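Kurlow Theater to Reopen on Vestutgate in December

Nonprofit company returns to its home stage with new seating, a rebuilt lobby and a season of four plays

VESTUTGATE - The Kurlow Theater will reopen to the public in December after a long renovation of its auditorium, lobby and backstage areas. The first production will be "The Salt Ledger," a new family drama by resident playwright Vitalii Dmytriv. 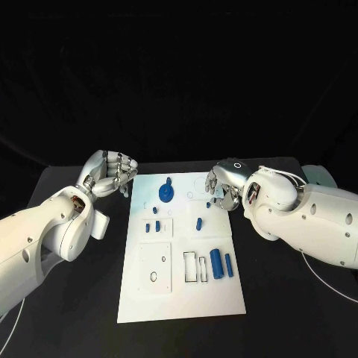
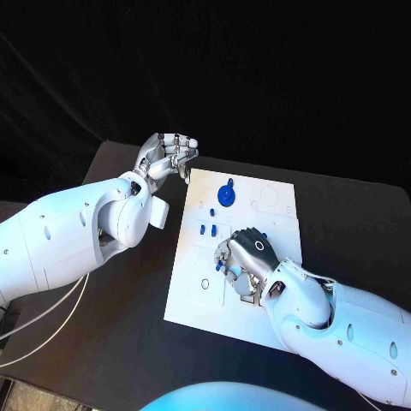

The renovated auditorium seats 914, with wider rows on the main floor and a level route from the street doors to the front of the stage. Two elevators now serve the balcony, which could previously be reached only by stairs. Wheelchair spaces are available on both levels and can be booked online at the same price as the seats next to them.

The work was designed by the architecture firm Van der Linden and carried out by Bradanov, a general contractor with a background in older public buildings. The plaster ceiling was cleaned and repaired in place. The original box office window has been kept, although tickets will now be sold from a longer counter across the lobby.

"The building was hard on people," said Dmytriv. "You were cold in the balcony and you waited in line on the sidewalk. I wrote this play for a room where the audience can sit comfortably for two hours and hear a person speak quietly."

"The Salt Ledger" follows a brother and sister who inherit a failing grocery warehouse and disagree over whether to sell it. The play has a cast of six and runs two hours, including intermission. It will be followed by a comedy in late winter, a revival in spring and a touring production in early summer.

Season subscriptions are on sale now. Single tickets for the opening play go on sale Wednesday at 10 a.m. and start at $28. Students and residents over 65 can save up to half on weeknight performances by showing ID at the counter. Subscribers who held their seats before the renovation have been mailed a form with their new row and number - anyone who has not received one should call the box office before single tickets go on sale.

Evening performances begin at 7:30 p.m., with doors open one hour earlier. The lobby cafe will serve coffee, soup and sandwiches before each show. Parking is available in the city garage behind the theater, and the late bus stops at the corner of Vestutgate until 11:15 p.m.

Press seats and interviews with the cast can be requested through the Kurlow Theater press office.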